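Stop Telling Me the Regular Season Doesn't Matter

I went to a basketball game in May and I have been annoyed ever since. The game was fine! It was the guy behind me who got me, the one who spent two and a half quarters explaining to his kid that none of it counted because both teams already knew their playoff spots. The kid was maybe eight and had a foam finger on each hand. He did not look like somebody who felt that none of it counted.

I've been a season ticket holder at Endthorpe for a long time now, upper section, on the aisle, next to Saadet Kozan, and I've heard every version of this speech. I've given it a few times myself, usually after a bad loss. So I want to make the case for the pointless game.
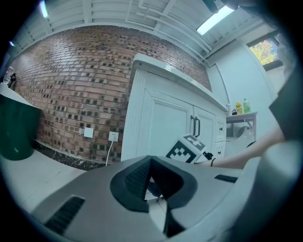
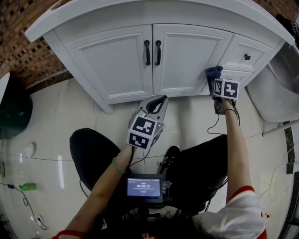 What happens when the stars sit

The night I'm talking about, Endthorpe rested both starting guards and gave the ball to Remzi Tokgöz, who had played 67 minutes all season. Sixty-seven! That's one long evening for a starter if the overtimes go your way. He came out looking like he'd been told to drive somebody else's car. First possession, he dribbled it off his own knee. Second possession, he threw a pass to an assistant coach.

And then he settled down, and it got really fun. He ran the same high screen with Ognjen Radulović over and over, because it was clearly the one play they'd practiced together, and Mumel could not stop it. Radulović is slow and enormous and sets the kind of screen you feel in the upper deck. Every time he lumbered up to the top of the key the whole building started humming, and by the fourth quarter people were standing for it. For a screen! I have been to playoff games with less noise.

We lost by 2, if you care. I barely did.

The rest argument, which I mostly buy

I know why teams sit people. The schedule is too long, the travel is awful, and no coach was ever fired for having healthy guards in the first round. Şengül Polat, who writes the Endthorpe newsletter I read over breakfast, makes this point every spring and she's right every spring. I'm not asking anybody to play on a bad ankle so I can get my money's worth.

What bugs me is the way we talk about the games that are left over. The broadcast goes limp. The announcers spend whole quarters on next year's draft while grown men are diving on the floor right in front of them. Half the recaps I read are two paragraphs, and one of those is the injury report. If you tell people often enough that something is garbage, they'll stop showing up, and then you get to say see, no one cares.

Except people did show up. The announced crowd was 3000 and change, which is small for our place, but those were the folks who wanted to be there. Nobody near me was on the phone with the office. Saadet brought sunflower seeds and yelled at the same referee for the entire second half – she has a history with him going back to a goaltending call I'm not allowed to bring up.

What I'd change

Not much, to be fair. I'd make the upper deck cheaper for the last couple of weeks, and I'd announce who's sitting by noon so a family driving in from Lappalainen knows what they're getting. Kaan Çınar is the best player we've had in my lifetime, and if a kid has his jersey on and has been in the back seat since lunch, that kid deserves a heads-up. A cheap ticket and an honest lineup, and I think most people would come anyway.

I'd also like the local broadcast to try a little. Tell me who Tokgöz is! Tell me where he played before this and why his left hand is so much better than his right. I had to go look it up myself on the train home, and I'd have happily listened to somebody talk about it for a whole quarter.

As for the guy behind me, he left early to beat the traffic. The kid went up the stairs backward, still watching, with both foam fingers in the air, and he missed Tokgöz hitting a three from the corner with his foot practically on the sponsor's logo. I hope somebody showed him the replay.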